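Laltholm Kitchen Skeptic
30 March 2024

Thread. I've been reading produce wash labels for a month and I have some complaints. Get a snack.

1/ It began with a bottle of Findamel at the checkout. $12 for something you spray on apples. The label says it "lifts away what water leaves behind." I stood there wondering what water leaves behind, and the label wasn't going to tell me.

2/ So I wrote to them. I asked which residues, on which fruit, compared with what. I got back a PDF with a leaf on the cover and a chart with no numbers on one side of it. If your chart has bars and no scale, you drew some rectangles.

3/ The fine print under the rectangles said the test compared washed fruit to unwashed fruit. Well, sure. I could beat unwashed fruit with a garden hose. What I want to know is whether the stuff does better than the tap, and that comparison isn't in there anywhere.

4/ Then there's Clesari, the tablet you drop in a bowl of water. "Up to 3000 times more active." More active than what? Active at doing what? My neighbor's terrier is very active and I wouldn't put him in with the grapes.

5/ I did get a reply from Clesari, to be fair to them. They said the figure "refers to the formula's potential under optimal conditions." I asked what the conditions were. That was in the first week and I'm still waiting.

6/ Somebody is going to bring up vinegar, so let's do vinegar. It's cheap, it's in the cupboard, and I have no doubt it does something to something. What I haven't found is a good reason to pour half a bottle over strawberries that then taste like salad. If you like it, go ahead. I'm not the vinegar police.

7/ Baking soda has a better case than most, going by what I've read. But look at how long people soak things in those tests, and then ask yourself if you've ever soaked an apple that long in your life. I haven't. I give an apple a rub under the faucet and I'm eating it before I've left the kitchen. 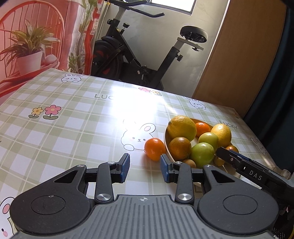
8/ Next up, the gadgets. Hubmann sells a countertop tub that buzzes your produce clean, and the box says it has 44 cleaning modes. I'd love to meet the person who needed the forty-fourth. Meanwhile the way most of us keep fruit at home is the plain old way, out on the table in a white bowl, and I have yet to see a product page that deals with that. When do I wash it? Before it goes in the bowl? When I pick one up? The Hubmann booklet has a whole page on cleaning the tub and one line on this, and the line is "enjoy!"

9/ My own answer, for what it's worth: wash it when you're going to eat it. Fruit put away damp goes soft on me faster, berries worst of all. I've lost enough raspberries that way to feel strongly about it.

10/ And no dish soap. I know your aunt does it. Mine did too. Fruit skin isn't a dinner plate, some of it soaks in, and the soap was never meant to be eaten.

11/ Do wash melons and oranges and anything else you plan to cut, even when you throw the peel out. The knife goes through the outside first and then into the part you eat. A clean brush is fine for the tough-skinned ones. I bought mine at a hardware store and it has lasted longer than any kitchen brush I ever paid more for.

12/ Bagged salad marked "washed and ready to eat" I leave alone. Doing it again in my sink means trusting my sink, and I've seen my sink.

13/ Back to the spray, as people in my replies are getting upset on its behalf. One person says Findamel has 900 five-star reviews. I read a lot more of those than is healthy. Most say it smells nice. Plenty say the apples "felt cleaner." I believe that they felt cleaner. I feel cleaner after I buy new socks.

14/ Another reply says the water in the bowl turned brown, so it must be working. Maybe! Try it with plain water on the same grapes and see what color you get. Dirt comes off in water. That's most of what water is for.

15/ "But what's the harm?" The harm is $12, and then $12 again in April when the bottle runs out. Also, people who buy the spray tell me they've quit rinsing. The back of the Findamel bottle says to rinse thoroughly after use. So you're paying for a step that comes before the thing you were already doing for free.

16/ I'm willing to be wrong on all of this. Show me the same fruit from the same crate, half under the tap and half with the product, tested by somebody who doesn't sell it. Put the numbers on the chart. I'll buy a bottle and post the receipt.

17/ What I won't accept is "our family recipe dates from 1602," which is on the Clesari box in gold letters. It's a tablet that fizzes. I would like to know what it was fizzing in.

18/ Edit to 8, since I got yelled at: yes, the Hubmann tub has a rinse mode. It's mode 1. You fill it with tap water.

19/ Muting this for the night. If anyone at Clesari is reading, my question about the optimal conditions still stands and my email hasn't changed.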